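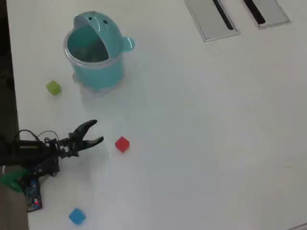 Department of Early Childhood and Community Services

Learning Resources > Certificate Texts > Setting Up and Packing Away > Chapter 4

CHAPTER 4
Storage, Tidying and the End of the Session

Before you start

You'll need your placement diary for this one. If you haven't begun your placement yet, use any room where small children play - a library corner, a church hall, your cousin's lounge room. Read the whole chapter once before doing Task 4A. Chapter 3 (floor plans) is assumed.

Key words: open storage, closed storage, rotation, transition, pack-away cue, child height.

4.1 Why a whole chapter on putting things away

Because it eats the day. Ask anyone who has run a toddler room. Morning tea, pack away. Outside, pack away. Lunch, rest, pack away again before the parents come. New staff plan lovely activities and leave no minutes at all for the end of them, so the end gets done in a rush by one adult on her knees while the other one holds the door.

Children notice that. They learn that tidying is a thing grown-ups do crossly. Most of this chapter is about changing that, and a fair bit of it comes down to furniture and containers. Dull stuff. Worth an hour of your time.

A container on a child's table can be a plain tub or it can be a little turquoise creature with its mouth wide open. Either will hold blocks. Two-year-olds will usually have a go at feeding the second one without being asked, and feeding is a game they already know. Keep that in mind when you get to 4.4.

4.2 Open and closed storage

Open storage - low shelves, trays, baskets with no lid. The child can see what's there and reach it. Good for anything you are happy to have out all day.

Closed storage - cupboards, lidded boxes, anything up high. For spare stock, messy materials, small parts, things that need an adult next to them.

A room needs both. The usual mistake is too much open. Every shelf full, every basket full, and the child pulls out the lot looking for one horse. Take half of it away and play generally gets longer and calmer, which suprises people the first time.

Check your own room:
- Can the smallest child put an item back without help?
- Is there a gap on the shelf that shows where it goes?
- Do lids need adult hands?
- What is on the top shelf, and does anybody still use it?

4.3 Case study: the Teltent room

Teltent is a small centre on a main road, long hours, one big room split by a bookcase. The room leader, Lwazi Mathebula, had a problem at the same point every day. At 11.30 the children were called to wash hands and the floor was still covered. Staff tidied, children ran. Lunch late. Rest late. Afternoon staff walked in on a mess.

He tried a chart first. Nobody under four took any interest in the chart. He tried a song, which worked for a fortnight, then the children sang it very loudly and did nothing else.

What helped in the end was boring. He moved nearly 700 loose pieces out of the room into a back cupboard and brought them out in turn, a few sets at a time. He put the block trays on the floor beside the mat instead of across the room. And he gave a warning, quietly, to each group on its own, a few minutes before the cue. No shouting over the top of everybody.

Lunch was on time by the following Wednesday. Not every day after that - he is clear about it in his notes - but most.

Think about:
Lwazi changed several things at once. Which would you have tried first? What would you write down so you could tell which one mattered?

4.4 Containers

Some plain rules. They come from practice and you will meet exceptions.

Wide mouth. If a hand holding a block won't fit easily through the opening, the child gives up.

Light enough to carry half full. A big crate looks efficient until someone tips it over on their foot.

Stable. Push the rim with one finger. If it goes over, it wants a wider base or a different job.

One kind of thing in each, at least for the under threes. Sorting comes later and can be a game of its own (Chapter 7).

Easy to wipe. Soft fabric bins look nice and hold on to everything that's ever been spilt near them.

Novelty shapes are fine, and can help, as in 4.1. Don't fill a room with them. Once every bin has a face on it none of them is special, and you've spent your budget. One or two, moved about the room.

Labels: a photo or a drawing of the contents, at child height, plus the word. Children who speak another language at home should see that word as well. Ask the family for the spelling, don't guess.

4.5 The pack-away cue

A cue is anything that means the same thing each time. A bell, a lamp turned down, a particular tune. Pick one and keep it.

Ruan Nel, who taught for years at the Cleka kindergarten, used a wooden clapper and then sat down on the floor and began packing up herself, not speaking. Children drifted over. Her advice to students was to do the job slowly enough that a child could join in. Adults tidy too fast to be copied.

What to avoid:
- "Who can be the fastest?" Things get thrown.
- Taking a toy out of a child's hand.
- Making the same willing child do it all. You will be tempted to.
- Thanking the group when two of them did the work. Thank those two, by name.

Some children find stopping very hard. Let a half-built tower stay up on a side shelf with a name card. It costs you a bit of shelf. Section 4.7 deals with children who need more support then this at transitions.

4.6 Small parts and safety check

Every container, every week. Tip it out, look for cracked edges, loose bits, anything that doesn't belong. Button batteries especially, lift those out at once and report it. Wash, dry fully, refill. Initial the sheet on the cupboard door.

If your placement doesn't have a sheet, ask your supervisor before making one up.

Task 4A
Draw your room from above. Mark open storage in one colour and closed in another. Follow one child (with permission, first name only in your notes) through a single pack-away and draw the path they take. Bring it to the tutorial. Rough is fine.

Contact the Learning Resources desk | Copyright Clurkine Press | Back to top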